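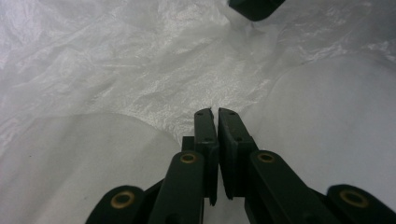 When should you plant garlic? I do mine in late September, a bit before everyone on our allotment thinks is decent.

I got the habit from Heriberto Cáceres, who has the plot next to mine and grows fat purple bulbs I'm frankly jealous of. He pushes each clove in 3 cm deep – pointy end up – and walks off.
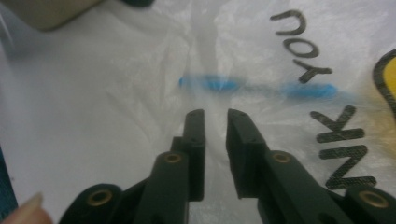

I fuss far more than he does, of course. I water, I weed, I go back to look at bare soil in the rain! Then the first green tips come through and I'm ridiculously pleased with myself.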